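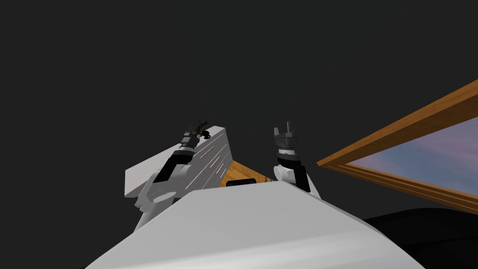 Replacing the fill valve and flush valve in a close-coupled cistern: frequently asked questions

October 13, 2023
By Snædís Thorlacius

Which parts does this page cover?
Close-coupled cisterns with a dual-flush button on the lid, including the Himosia and Cestberg ranges. Concealed cisterns behind a panel follow the same principles, but access is through the flush plate and several of the steps differ. Lever-operated siphons are dealt with only where stated.

How do I tell which valve is leaking?
Put a few drops of food colouring in the cistern and leave it for 20 minutes without flushing. Colour in the pan means the flush valve is letting by. If the pan stays clear but water is running into the overflow, the fill valve is not shutting off. Both faults can be present together, so repeat the test after the first repair.

Do I need to replace the whole flush valve if only the seal has gone?
Usually not. The seal is a flat silicone or rubber ring at the foot of the valve. On most models the upper body lifts out after a quarter turn anticlockwise, leaving the base in place, and the ring can be peeled off by hand. Limescale on the seat causes the same symptoms as a worn seal. Wipe the seat with a cloth and a little white vinegar before fitting the new ring. Do not use a wire brush or an abrasive pad.

Can I order a seal by measurement alone?
Yes, if the outside diameter, inside diameter and thickness are all given. Measure the old ring after it has been out of the water overnight. Swollen rubber can read a millimetre or more over size. Njoroge Ogola at the parts desk will match a ring from a sample sent in a sealed bag, provided it is in one piece.

Bottom entry or side entry?
Look at where the supply pipe meets the cistern. Bottom-entry valves pass through a hole in the base and seal with a washer inside the cistern. Side-entry valves pass through the wall near the top. The two are not interchangeable without an adaptor, and an unused hole must be blanked with a proper plug.

What thread is the inlet?
Half-inch BSP in almost all domestic cisterns. The tail may be plastic or brass. Do not fit a metal tap connector to a plastic tail with a spanner. Hand tight plus a quarter turn is enough, using a fibre washer and no tape. PTFE tape on a washered joint tends to stop the washer seating.

The new valve fills very slowly. What is wrong?
Check the isolating valve first. The screwdriver slot should be in line with the pipe. Then check the filter in the inlet tail, which catches debris disturbed when the water was turned off. If the supply comes from a tank in the loft, the flow restrictor must also be removed. It is the small coloured insert behind the filter and is intended for mains pressure only. The Fivdale valve is supplied with the restrictor already fitted; others have it loose in the bag.

What should the water level be?
Follow the line moulded or printed on the inside of the cistern. Where there is no line, set the level 20 mm below the top of the overflow tube. Raising it further does not improve the flush on a modern pan.

Does the cistern have to come off the wall?
For a seal, no. For a complete flush valve on a close-coupled suite, yes — the large back nut is between the cistern and the pan. Always fit a new doughnut washer when the cistern has been lifted. Tighten the two wing nuts evenly, a turn at a time, and stop when the cistern no longer rocks. Overtightening cracks the pan.

The button sticks down after flushing.
On rod-operated buttons the rods are too long. Trim them 5 mm at a time and refit the lid after each cut. On cable-operated buttons, look for a kink or a tight bend. Cables cannot be shortened and should run in a single loose loop.

Is silicone grease needed?
Only on the O-ring of a telescopic overflow, and sparingly. Petroleum jelly attacks rubber and should not be used anywhere in the cistern.

Which part numbers have changed?
Since May, seal 147 has replaced the older red ring in all Bouazza valves. It is slightly thicker and fits the same groove. Fill valve 702 is unchanged apart from the float cup, which now clips on instead of screwing. Float cups from old and new stock cannot be mixed.

Can a part be returned once fitted?
Seals and washers, no. Valves may be returned if they are dry, complete and in the original bag. Write to Taha Filali with the order number and a short note of the fault before sending anything back.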